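Against the Drawer
by Hưng Kiều

My colleague Jytte Thorlacius keeps her pencils in a drawer. When she needs one, she opens it, moves the scissors, moves the tape, and by then she has taken a pen from my side. I have watched this since August and I want to argue for the cup.

I grew up in a house where pencils were put away lying down, in a tin with a lid. My father believed a pencil lasts longer in the dark. I respected this for many years. Now I think that a thing which is used every day should stand up where the eye can find it.
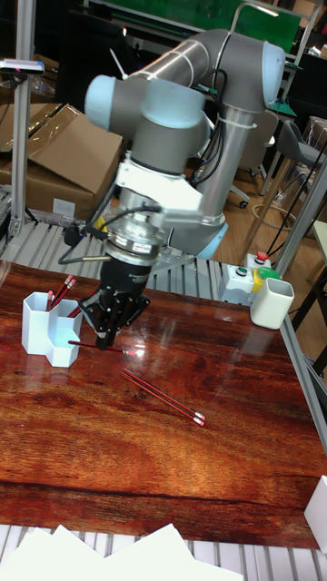 The table is not a place

People say to me, "But I leave them on the table, I can see them there." Yes, and the table is large. A pencil on the table is put down wherever the hand got tired. The next one goes next to it, and after some days you have a small family of them lying exactly where the paper should be. I don't call this storage.

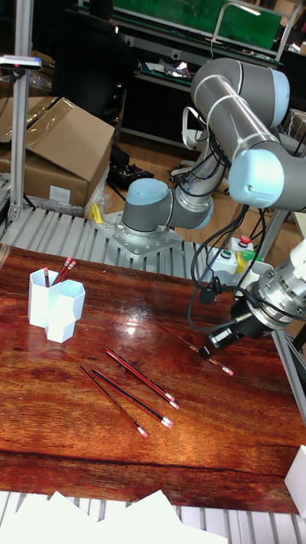 About the shape

A round cup lets the pencils slide against one side, all together, and you pull out three to get one. I prefer the kind with hexagonal parts joined together, in different heights. Short pencils go in the low part, new ones in the tall part. They still lean, I admit it, but they lean in their own rooms.

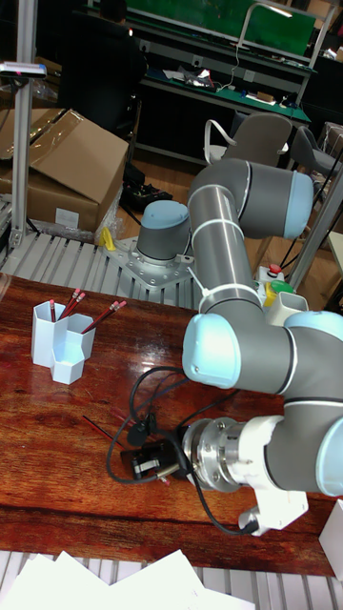 The last pencil

My friend Montserrat Varela says that I exaggerate, and that one pencil left outside does no harm. I disagree with her most on this point. The last pencil is the one which calls the others back to the table. To put it in takes a moment, and after that the surface belongs again to the work. 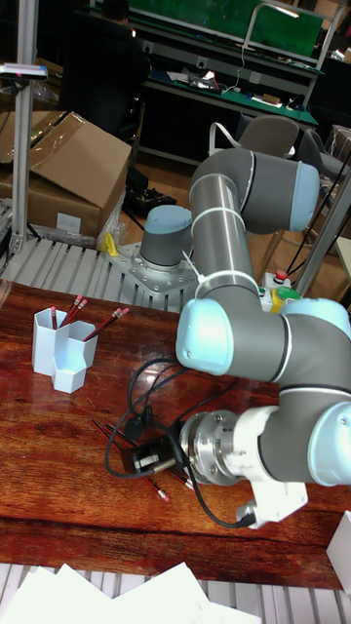 Four red pencils in their holder, erasers up.

Jytte has read this text. She asked me to write that her drawer also closes.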